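Lerkia Lane-Keeping Module, Series 321
Safety notice for fleet operators

Use of the Series 321 in automated mode is suspended pending a firmware update. Manual driving is unaffected.

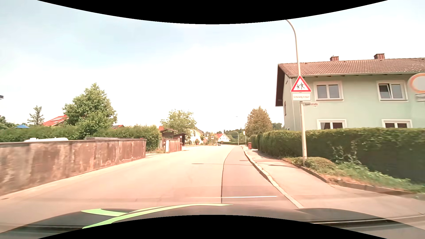
The fault concerns false lane boundaries. In strong sunlight the module may classify a pavement joint as a painted line and steer toward the curb. A thin dark seam curving to the right, on a road signed for children crossing, is a condition under which automated mode must be disengaged.

Enquiries: Samuele Negri, Product Safety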